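Filed under: Family, Handmade, Parties

So the anniversary party finally has a date, a Saturday in December, and I have been grinning about it all week! My grandparents have been married 70 years. Seventy! When Grandma mentioned she'd be happy with "a sandwich and a sit-down," my cousins and I looked at each other across the table and I knew right then we were going to do the whole thing properly.

We're holding it at the old grange hall in Clukden, where they had their first dance (Grandpa claims he stepped on her dress and she claims it was her foot). I get to do the decorations, which I begged for, and I've already filled a notebook. The colors are cream and a soft dusty green, picked from a scrap of the bridesmaid fabric Grandma kept in her sewing tin all these years.

The big project is the paper garland. I'm cutting leaves from old sheet music and stringing them on cotton thread, and I want enough to go all the way down both long walls. I made 831 leaves so far. My scissors hand is a claw and I don't even care, they look so pretty bunched up on the thread with the light coming through.

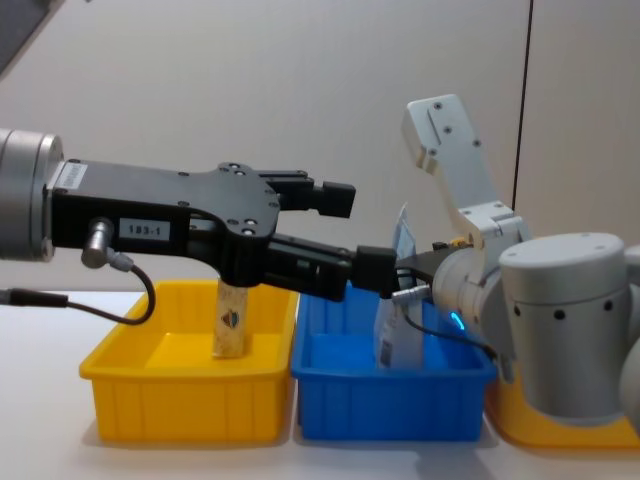
Musa Shehu wrote in to say that sheet music goes yellow fast if you hang it near a sunny window, and that a quick brush of weak tea on every leaf beforehand makes them all age the same. I love this idea so much! I tried it on a handful last night and they dried into the loveliest warm cream. A little wavy, but an hour under the big dictionary fixed that.

Next up, the tables. We'll have 11 round ones, and I went back and forth forever on centerpieces before landing on small jars of rosemary and white stock, with a copied photo from a different part of their life tucked into each. The one of them at Bandau Lake, with Grandpa in the world's tallest hat, is going on the head table and I will not be taking questions.

Ottilie Lüthi is baking the cake — lemon with poppy seed, same as the original, from a recipe card so stained we had to guess at the baking powder. We've had two test cakes now. The second one was gone before the coffee was ready.

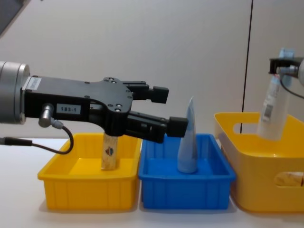
Side by side on the white tabletop.

Still on my list: place cards (I'm hand lettering them, wish me luck), 5 more spools of thread, and getting my uncle to promise he'll keep his toast under ten minutes. I also need to call the hall about a ladder, and find out if the piano has been tuned since I was in middle school.

If you've hung a long garland on plaster walls without pulling off the paint, please tell me how you did it! Leaf pattern goes up next week.

Get new posts in your inbox! Enter your email to subscribe. You can unsubscribe at any time.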